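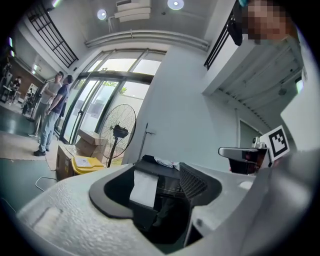
White sheet, gray plastic.

So I've been writing letters again. Real ones, with a stamp and a tongue-flavored envelope and everything, and I have Opinions now, so get a drink.

It started in December when I was digging through the closet for wrapping paper and pulled down the shoebox where I keep all the letters from Hilde De Haan. Hilde was my pen pal when I was 10. Our teachers matched us up off a list, mine here in Zadport and hers over in Jarkholm, and I'm fairly sure the only thing we had in common was that we'd both ticked the box for "animals." She had a rabbit. I had a goldfish and told her it was a much bigger fish than it was. We wrote for years! Long, rambling letters with the last paragraph always squeezed up the side of the page in tiny writing, and then college happened, and then email happened, and you know how that goes. We "like" each other's vacation photos.

I sat on the closet floor and read the whole box. I never did find the wrapping paper. (My sister got her present in a grocery bag with a bow on it.)

What got me was how dull they were, and I mean that in the nicest way. Pages about a bus that was late. A very thorough account of a sandwich. A complaint about her brother using up the good tape. If she'd sent me any of that in a text I'd have forgotten it by lunch, but there I was with my legs going numb, completely absorbed in a sandwich from a quarter of a century ago. So I decided I was going to write back. I owed her one anyway. Hers was the last letter in the box, and she'd asked me three questions in it that I never answered, including what I thought of her haircut.

First problem: my handwriting. Oh, my handwriting. I used to have a nice one, with loops, and I'd been under the impression I still had it, tucked away somewhere, like my high school French. Nope. I got four lines in and my hand cramped up so badly I had to put the pen down and shake it out like I'd slammed it in a door. The four lines looked like they'd been written on a horse. I do type all day, and apart from my signature and the grocery list I don't think I'd written a full sentence by hand in ages.

Second problem: paper. I had printer paper and I had a legal pad with the top pages torn off crooked. I tried the printer paper and every line sloped down to the right like it was sliding off a roof. So I went down to Humphreys, the stationery place next to the dry cleaner, which I have walked past a thousand times and been inside maybe twice. If you've never been, it's narrow and it smells wonderful and the aisles are not designed for anybody with a backpack. Necati Polat was behind the counter and I told him I wanted "letter paper," and he asked what kind of pen, and I said I didn't know, a pen pen, and he got this look like a doctor who's just been told you stopped taking the antibiotics early.

He sold me a Hivent pad, the cream one, unlined. It comes with a sheet of heavy black lines you slide underneath so they show through, and that little sheet has changed my life. Straight lines! On blank paper! My grandmother's letters were always perfectly level and I'd assumed it was moral character. She must have had one of these. I feel a bit cheated, to be truthful with you, but mostly relieved.

The pen I'm still going back and forth on. I bought a fountain pen because I got carried away, and I love how it looks on the desk, and I've ruined a cuff and part of a tablecloth with it. For anything longer than a page I go back to a plain blue rollerball. Gel pens smear on me because I'm left-handed and drag the side of my palm through everything I've just said. If any fellow lefties have found a quick-drying one, please tell me in the comments, I'm begging.

Third problem, and I didn't expect this one at all: what do you say? I wrote "Dear Hilde," and then sat there. Do you summarize two decades? I tried. It came out like the kind of newsletter that gets tucked in with a holiday card, job, move, other job, dog. Awful. I tore it up. Then I tried to be funny and that was worse, because you can't see the other person's face and I'd put in so many little asides that even I couldn't follow it. I tore that one up too.

My friend Dilek Sarıgül came by around then (she was returning my good casserole dish, bless her, with brownies in it) and I read her the second one out loud. She let me get to the end and then she said, "Why don't you just tell her what you had for lunch?" And she was right! That's what the box was. It was all lunch. So I made a fresh start and told Hilde about the leftover lentil soup I was eating at that very minute, and how the lid had stuck, and how the man upstairs had taken up what I believe is tap dancing. After that it ran on for five pages. I told her the haircut had been great. I crammed the last bit up the side of the page, for old times' sake.

Mailing it was its own adventure. I didn't have her address, obviously, the one in the box was her parents'. I could have just messaged her and asked, but I wanted it to be a surprise, so I sent it to the parents' house with "please forward" on the front and a kind of prayer. I didn't know what it cost to send a letter abroad anymore either. The woman at the post office weighed it and told me, and I made a face, and she said everybody makes that face.

Then you wait. I had forgotten about the waiting! I've gotten so used to seeing whether somebody has read a thing that for the first week I kept getting this itch to check, and there wasn't anything to check. It was just out there somewhere, in a bag or on a truck. By the second week I'd stopped itching, and by the third I'd more or less forgotten, and I'd started writing to other people to fill the gap. I wrote to my old neighbor Sinan Aydoğan, who moved to be near his kids and who I've been meaning to call for so long it had gotten embarrassing. A letter is terrific for that, by the way. You don't have to explain on the spot why you haven't called. You get it out of the way in the first line and move along to the tomatoes. I wrote to my aunt. I wrote a thank-you note to Dilek's dad, Recep, for fixing my gate last summer, and he called me up to thank me for the thank-you note, and we talked for 20 minutes about hinges.

I've got a sort of routine now. After dinner, dishes left in the sink, radio low, one page minimum. I don't do drafts. If I spell something wrong I cross it out and keep going, and if I hate a whole page I've made a rule that it gets sent anyway. I keep a list on the fridge of small things to tell people, because I can never remember them once I sit down. At the moment it says "owl???", "the mayor's hat," and "ask S. about pickles." I have no memory of what the mayor's hat was about, so somebody is going to get a very vague paragraph.

A few other things I've picked up, in no order at all. Don't use the fancy wax. I bought a stick of it, burned my thumb, and the seal popped off in my bag before I'd even gotten to the mailbox. Write the address before you write the letter or you'll end up with a stack of finished ones on the hall table waiting for you to look up zip codes (I have 5 there right now). Number your pages. Aunts will read them in any order and then call you about it. And if you put in a clipping or a pressed leaf or something, say so in the letter, so the other person knows to look for it on the floor.

I know you want to hear about Hilde. It came in the middle of the afternoon while I was bringing in the trash cans, a thin blue envelope, and I knew the handwriting before I'd read a word of it, same big round a's. Her mother had driven it over to her in person. She still lives in Jarkholm, a few streets from where she grew up. She wrote seven pages, which beats me by two, and I'm choosing not to be competitive about it. There's a long part about her knee, and a dispute over a hedge, and an entire page on a cheese sandwich she ate at a train station that she says was the best she's had since the one she wrote me about when we were kids. She remembered the sandwich!

And she wants to know how big the goldfish was really. I've been putting off that part of the reply for a couple of days. Tonight, after the dishes, maybe.

Posted in: Everyday Stuff, Pen & Paper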